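3.2 Collecte par téléopération

Les démonstrations ont été recueillies à distance, par un opérateur qui voyait la table et rien d'autre. Hafþór Fogh en a enregistré 568 pour la tâche Nisuvari, avec une patience que nos tableaux ne mesurent pas. Chaque épisode part d'un plateau dégagé, pinces en regard (figure 2).

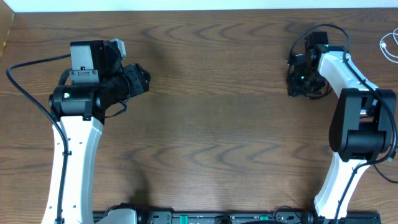 Figure 2. Les deux bras, fixés au rail, avant la pose des objets.

3.3 Filtrage

Nous avons écarté 100 épisodes – hésitations, repentirs, un éternuement. La politique apprend tout ce qu'on lui montre, y compris nos tics. Les épisodes retenus sont rééchantillonnés à 8 Hz.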